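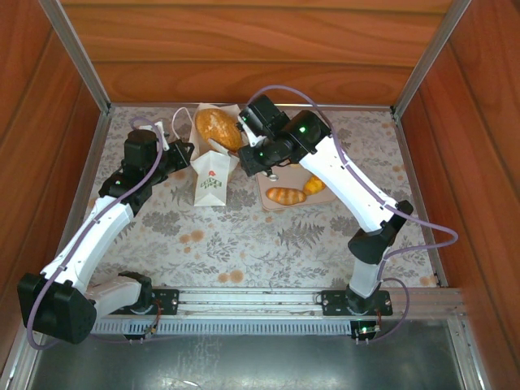
December, notebook 9. Helmet fitting and shell reconditioning, plus the sled.

Started at 7:40. Stikstead dropped their second batch of helmets at the side door last night, so the shop now has everything they used this season except the four that players took home. Donal is chasing those through their equipment manager. Total on the intake sheet is 73, which matches what they told us on the phone.

Intake procedure same as last year. Facemask off, hardware in a labeled bag, liner out, shell washed and hung. I changed one thing. The bag now gets clipped to the facemask and not to the shell, since we lost three sets of clips last year when shells went through the wash with bags still on them. Naledi wants the label written on both sides. Fine by me.

Shells. Got through 21 before lunch. Found two with hairline cracks running back from the upper facemask screw hole, both linebackers' helmets, both from the first batch. Pulled them and wrote REJECT on tape across the crown. Neither crack goes through to the inside as far as I could tell with the dye, but the rule is the rule and we don't send them back. A third had a deep gouge over the left ear hole. Measured it twice, came out under the limit both times, so it stays in. Donal disagreed with me on that one. I told him to measure it himself and initial the card, and he did, and got the same number I did.

Paint transfer is heavy on this batch. Most of it is dark red from the Kohlhase game, which went to overtime on the wet field. The citrus cleaner takes it off if you let it sit ten minutes. The blue takes longer. Do not use the green scrub pads on the matte shells. I did it on one last year and it left a shiny patch that had to be repainted.

Liners. Air bladders on the older models are the problem, as expected. Pumped each one up, left it an hour, pressed on it. Nine failed out of this morning's lot, mostly at the valve and not along the seam. Valves can be replaced, seams can't. I have enough valves for today and probably tomorrow. Need to order more before the Wasar helmets arrive or we will be sitting on our hands. Put it on the whiteboard.

Jaw pads: throw them all out. They smell, and new ones are cheap.

Sled, afternoon.

The Wosura sled came back from the welder. This is the two-man blocking sled, not the big one. The left upright was bent going in and is straight now, checked against the long level. The weld at the foot is good, a bit ugly on the back side where it doesn't matter. He ground the front flush like we asked.

Bolted the pads back on and set up the load cell behind the left pad to see if the spring plate is still giving the same numbers it did in August. Donal did the hitting. He played guard in college and still likes doing it more than he lets on. Same three-point start each time, one step and drive, with a minute between hits so he wasn't just getting tired on us.

First run gave junk because the cell cable was pinched under the base. Rerouted it over the top and taped it. Second run was good. Best hit of the set was 318 on the readout, and that is in pounds, peak, left pad only. The August sheet doesn't say which units it used. I am nearly sure it was pounds also, but I can't prove it, so the comparison is worth less than I hoped. From now on units go in the column heading. I have said this before and it was me who wrote the August sheet.

What I can say is that the plate comes back to the same position after each hit. I marked it with a pencil line on the frame and the line still met after the last one. In August it was creeping forward a little every time, and that was the coaches' complaint in the first place, that the pad sat low by the end of practice and the linemen were getting used to hitting low. New bushings seem to have fixed that. I'd like a bigger man than Donal to hit it before it goes back. Naledi says her cousin would do it for a sandwich.

Right pad: cover is torn at the bottom corner, two inches or so of stitching gone. Restitched with the heavy thread, doubled. The foam underneath is still firm. The vinyl won't last another full season outdoors and I put that in the note to the coaches so they can decide if they want to pay for a cover now or in the summer.

Skids are worn but even. Left alone.

Cleats, short note.

Naledi spent most of the day on the stud question for Kohlhase. Their kicker says the plant foot slips on the old turf at the north end. She tried the half-inch and the five-eighths studs on our turf square, dry and then wet down with the hose. The longer stud held better wet. Dry, there was no difference worth writing down. Her numbers are on the yellow sheet, taped in after this page. She doesn't think the stud length is the real trouble. The turf at that end is flattened from years of warmups and needs brushing. She will call them tomorrow and suggest they do that before they buy anything.

Also from Naledi: the hose fitting on the north wall leaks. Shut it off at the valve and not only at the nozzle.

Things that went wrong:

Dropped a tray of T-nuts. Found most of them. Wear shoes.

The label printer ran out partway through the afternoon so the last few bags are hand-lettered in marker. If you can't read my 4s, they are the ones with the closed top.

Dye penetrant can is nearly empty. Donal says there's another in the cabinet by the compressor. I looked and didn't see it.

Still to do:

Rest of the Stikstead shells, cracks first, cleaning after. No sense washing one we're going to reject.
Order valves, jaw pads, dye.
Call Stikstead about the two rejects before the paperwork goes out, so they hear it from us and not from a form.
Heavier hitter on the sled, left and right pads both, same start, units written down.
Ask Wosura if they kept the old bushings. I'd like to cut one open and see how it wore.
Clear the rack by the roll-up door for the Wasar delivery. They said morning but they always say morning.

Stopped at 5:15. Donal staying on to finish the bladders that are still holding air from the four o'clock check. If any of them are flat when I come in I'll mark them against tomorrow's count.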